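ホーム　プロフィール　過去の記事　お問い合わせ

カテゴリ：暮らしと手しごと

2021年5月1日

連休に入りました。どこにも行かない連休も二回目で、さすがに家の中でやることの在庫が尽きるかと思っていたのですが、ぜんぜん尽きません。というのも、一月に始めた「着るものを直す」がまだ続いているんです。飽きっぽい私が、四か月も！

きっかけは、冬に着ていた紺のセーターの肘でした。Illdenという小さなお店で買ったもので、値段は忘れもしない、送料と手数料こみで3,131円。セールの最終日に残っていた一枚です。安いから惜しくないかというとそうでもなくて、首まわりがチクチクしないセーターって私には本当に貴重なんですよね。それの右肘がある朝、うっすら透けていた。腕を曲げると下のシャツの白が見える。前の年までの私なら「まあ家用に格下げだな」と言って、翌年にはもっと穴が広がって、結局ぞうきんにもならずに捨てていたと思います。

でもその時は外に出る予定もないし、買い物に行くのも気が進まないし、で、引き出しの奥から裁縫箱を出してきたわけです。中学の家庭科で買わされたやつ。ふたに当時の出席番号のシールがまだ貼ってありました。針山がカチカチに固まっていて、針を抜くのにちょっと力がいりました。糸は白と黒と、なぜか蛍光ピンク。紺がない。

そこで、以前同じ部署にいたDarcy Grewalさんにメッセージを送りました。昼休みに会議室の隅で靴下を繕っていた人です。当時は、物持ちのいい人だなあとしか思っていなかったのですが、こうなると急に先生に見えてくる。写真を送って「これ、どうしたらいいですか」と聞いたら、すぐに返事が来ました。

「穴があく前に気づいたのはえらい。裏から薄く足しておけば、あと何年も着られるよ。糸はセーターより細いのにしてね」

えらいと言われて、もうそれだけで半分できたような気分になりました（単純）。糸はNiroの補修糸というのを教えてもらって取り寄せました。紙のカードに巻いてあって、紺だけで四種類もあるんですよ。画面で見てもどれがどれだかわからなくて、真ん中へんのを選んだら、届いたのは思ったより青かった。まあ肘なので。肘をじっと見る人はそんなにいないはず。

さて、最初の一枚。結果から言うとひどいものでした。裏から糸を渡していくだけなのに、ひと目ごとに引っぱりすぎて、肘のところが梅干しみたいにキュッと寄ってしまったんです。着てみると腕が曲がらない。いや曲がるんですけど、曲げるたびに肘をつままれているような感じ。鏡の前で三回くらい曲げ伸ばしして、無言で脱ぎました。

ほどくのがまた大変で、元の毛糸と補修糸の見分けがつかない（だって色が近いから！）。結局二日かけてほどいて、やり直しました。その時に蛍光ピンクの糸の使い道がわかったんです。先に蛍光ピンクでざっくり範囲を囲んでおいて、その中だけを縫う。終わったら抜く。これは我ながらいい考えだと思ったのですが、Darcyさんに自慢したら「しつけ糸ってそういうものだよ」と返ってきました。家庭科で習ったはずなのに、きれいに忘れていました。

二回目は電球をはめました。切れた電球を袖の中に入れて、丸いところを肘に当てるんです。生地がふっくら張って、糸を引きすぎるとすぐわかる。うちの電球はもうほとんどLEDなので、昔の丸いのは洗面所の引き出しに一個残っていたきりで、これが今では大事な道具になっています。割れたら困るから、使わない時は靴下に入れてしまってあります。繕った靴下に。

そう、セーターの次は靴下に行きました。靴下はですね、楽しいです。失敗しても靴の中ですから。かかとに縦糸を張って、そこに横糸を一本おきにくぐらせていくダーニングというのをやってみたら、小さな織物みたいなものができてきて、夜中に一人で「おお」と声が出ました。縦糸の間隔がばらばらなので、真ん中だけ妙に詰まった四角になるんですけど、それも味ということで。

一足にかかる時間は90分くらい。テレビを見ながらだともっとかかります。ドラマでやるのは向かないです。いいところで手が止まるし、止まったあとどこをくぐったかわからなくなる。ラジオか、一度見た映画がちょうどいい。私はBrynjólfsdóttirという名前のついた編み物の古い図案集を開きっぱなしにして、見るでもなく眺めながらやったりします。古本で買った洋書で、一文字も読めないのですが、図だけでけっこうわかるんですよね。読み方もいまだに自信がなくて、うちでは「ブリさんの本」と呼んでいます。

このブリさんの本に、布の裂け目の寄せ方が何通りか載っていて、最近はそればっかり練習しています。きっかけはエプロンです。台所の引き出しの取っ手に引っかけて、ポケットの脇をびりっとやってしまった。穴と違って裂け目というのは布が減っていないので、寄せればいいだけのはずなのに、端から順に縫っていくと、なぜか最後に片側だけが余るんです。ぷくっと。ほどいてやり直しても、またぷくっと。

Darcyさんに聞いたら、端から縫い進めないで、先に何か所か、一針ずつ独立して留めてしまえばいいと言うんですね。一針縫って、結んで、糸を切る。間をあけてまた一針。そうやって左右の位置を決めておいてから、あいだを埋めていく。一針ごとに結ぶなんて面倒くさいなあと思ったのですが、やってみたら本当にぷくっとならない。

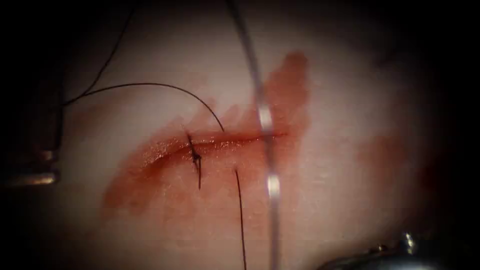 しかも、途中で一か所気に入らないところがあっても、そこだけ切ってやり直せるんです。続けて縫っていたら全部ほどくことになるので、不器用な人ほどこっちのほうが早いかもしれません。少なくとも私は早かった。

難しいのは結ぶ強さです。きつく締めれば丈夫になりそうな気がするじゃないですか。でも締めすぎると布の端どうしが重なって、畝みたいに盛り上がるんですよ。セーターの梅干し事件とまったく同じことを、私は三か月後にもう一度やっていたわけです。成長とは。今は、端と端が触ったところで手を止める、というのを自分に言い聞かせながらやっています。口に出して言っているので、家族からはちょっと気味悪がられています。

あと、糸の色。エプロンは生成りなので白い糸でやればいいのですが、練習のうちはわざと濃い色を使うようにしました。老眼が始まりかけていて、白に白だと自分がどこを縫ったのか見えないんです。濃い糸だと曲がっているのも全部見えてしまって、それはそれでつらい。でもやり直すところがすぐわかるので、練習にはよかったです。

練習用の布は、古い枕カバーを切って使っています。はさみでわざと裂け目を作っては寄せ、作っては寄せ。枕カバー一枚で30回分は練習できました。最初のほうのと最後のほうのを並べてみたら、違いが……あるような、ないような。針目の間隔はそろってきたと思うんですが、夫に見せたら「どっちが新しいほう？」と聞かれました。もう見せません。

道具もちょっとだけ増えました。糸切りばさみは、家庭科のやつがさすがに切れなくなっていたので、Unisの小さいのに替えました。刃先が細くて、結び目のきわまで入るのがうれしい。それから指ぬき。これはずっと避けていたんです、なんだか本格的すぎて恥ずかしくて。でもデニムをやるならあったほうがいいです。針のお尻が中指にめりこんで、次の日キーボードを打つたびに「いたっ」となりましたから。

そのデニムですが、膝が抜けたのを当て布で直しているところで、まだ途中です。片足の膝だけ縫い終わって、もう片方が待っています。当て布を同じ布で取ろうとして裾を少し切ったら、思ったより切りすぎてしまって、たぶん完成したときには足首がだいぶ出ます。夏用ということにします。

そうそう、先月の記事にコメントで「買ったほうが安くないですか」と書いてくださった方がいたのですが、はい、安いと思います。靴下なんて特に。補修糸と送料で新しいのが何足か買えてしまいますし、時間も入れたら完全に赤字です。ただ、直した靴下はなぜかそればっかりはいてしまうんですよね。引き出しを開けて、あの四角いのがちらっと見えると手が伸びる。新しいのは奥でずっと新しいまま。なので、買っていたとしてもはいていなかったんじゃないかなあ。言い訳でしょうか。

連休中の予定としては、デニムのもう片方の膝と、夫のカーディガンのボタン（これは頼まれて二か月たちます、ごめん）、それからエプロンの本番。練習ばかりしていて、肝心のエプロンはまだ裂けたままなんです。今朝もそのまま着て目玉焼きを焼きました。ポケットに手を入れたら、脇から指が出ました。

蛍光ピンクのしつけ糸がそろそろなくなりそうなので、手芸屋さんが開いたら買い足しに行きます。同じ色があるといいな。

前の記事へ　一覧に戻る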